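**FOR IMMEDIATE RELEASE**

HUNDLOW -- Fivstead, the home furnishings resale company, will open its second store in January in the former Virk carpet warehouse on the east side of Hundlow. The store will take in used furniture, lamps and decorative pieces from area households and sell them on consignment.

The company opened its first store in Tumia, where it now has around 900 active consignors. Many of them drive in from Hundlow, and the new location is meant to shorten that trip.

"We kept hearing from people who had a good dresser and no way to get it to us," said Pejman Mohammadi, founder of Fivstead. "Some of them rented a truck for the day. By the time they paid for the truck and the gas, the dresser had to sell for a lot before they saw any money." 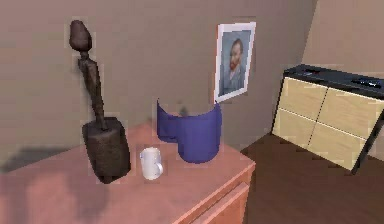 Consignors at the Hundlow store will receive the same split as in Tumia, with half of the sale price going to the owner. Payment is made by check or direct deposit at the end of the month in which the item sells. There is no listing fee. Items that have not sold after 100 days are marked down, and owners may pick them up at any time before then.

Fivstead will also bring its home pickup service to Hundlow. A two-person crew will collect larger pieces from any ground-floor address within the city limits. Pickups from upper floors can be arranged by phone and carry an added charge, which is taken out of the sale price.
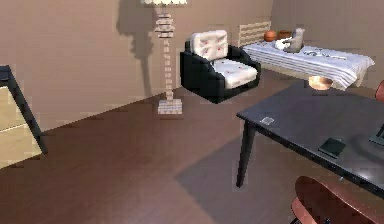 ## What the store will accept

Fivstead accepts dressers, tables, chairs, bookcases, floor and table lamps, framed pictures, vases and carved or cast figures. Drawers must open and close, and lamps must have a working cord and switch. Small repairs can be made in the store's own shop at the owner's expense.

The store does not accept mattresses, cribs, large appliances or anything with water damage. Upholstered pieces are looked at case by case -- owners are asked to send photos before bringing them in.

"People apologize for a scratch on the top," Mohammadi said. "A scratch is fine. We write it on the tag and the buyer can decide."
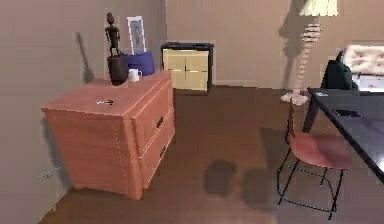
*Two-drawer dresser with carved figurine and small framed picture.*

## Hours and drop-off

Drop-off will begin before the store opens to shoppers, with appointments available through the Fivstead website. Once open, the store will take walk-in drop-offs until 3 p.m. daily. Shopping hours will run from 10 a.m. to 6 p.m.

The company is hiring for sales floor, repair and pickup positions in Hundlow. Applications are available at the Tumia store and online.

## About Fivstead

Fivstead sells used furniture and home goods on consignment. With the addition of Hundlow, the company will operate 2 stores.

###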